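05/11/2018

Slept badly, the neighbor's dog again, so I was in the shop way too early and had the coffee going before anyone else showed up. Good thing too, the day got away from me.

I'd been promising all week to go over the hand-held gripper properly, the one we've been calling Zultora (Debashish's name for it, don't ask me where he got it). It's been acting up. You squeeze the handle and the fingers come in fine, but then they let go of anything slick, and on Friday night's test it dropped the same little jar over and over until I wanted to throw the jar across the room. Debashish was sure it was the linkage. I was sure it was the pads. We had a bet going, loser buys lunch from Arellano, so I was pretty motivated!

Started with the pivots because I wanted to rule his theory out fair and square. Wiggled each arm side to side at the brass bushings, then worked the handle slowly all the way open and all the way shut. No clicking, hardly any play. A tiny bit of grit came out of one when I wiped it with a rag, and I put one drop of oil on each and wiped off the extra. Last time I used too much and it crept down to the rubber, and that was a whole evening with dish soap. Never again.

Then I opened the jaws wide over the birch-colored table by the window, where the light's nice and even and you can see what the rubber is doing.

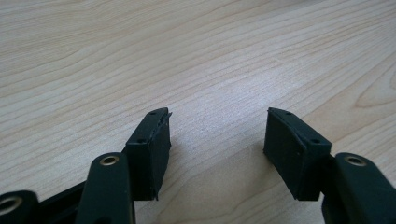 So I win! The left pad has a flap of rubber lifting at the top corner, all ragged, and the right one is still in decent shape, just a little worn at one corner. I ran my thumb across the face of the left one and it felt glazed compared to the other. Debashish came over, looked for a good long while, and said "could be both." Could be both! He's exactly like his father.

I did think about just trimming the flap with a razor blade and carrying on. Menaka talked me out of it over the phone. She reminded me we did that on the old one, and the tear kept running down the face until half the pad came away in the middle of a job. Fine. New pads, and as a pair, so they wear the same. I wrote it in the log: these ones went 39 days. The Zenside set before them made it to 61, so either we're being rougher or the new rubber is softer. I suspect softer.

Getting the old screws out took me forever. One came right out and the other had its head chewed up (my own fault, wrong driver last time). I pushed a rubber band into the head and leaned on it with everything I had and it finally let go. Cleaned the finger tips with alcohol, let them dry while I ate a banana, and put the new pads on loose, closed the jaws so they'd sit flat against each other, and only then tightened everything up. That's the order I'm sticking with from now on.

Tested with the jar. 16 picks, no drops. Then a spoon, a marker, and the awful shiny plastic egg from Usell, and it held every one of them. I still want to see it go 400 cycles before I trust it, but that's for tomorrow and Debashish can do the squeezing.

Lunch was the spicy noodles, paid for by him, with extra dumplings. He says the bushings will need replacing before November is out and I'd better be ready to pay him back. We'll see.

To do – order two more pairs of pads, find the right driver and put it IN THE DRAWER, call Menaka back about the weekend.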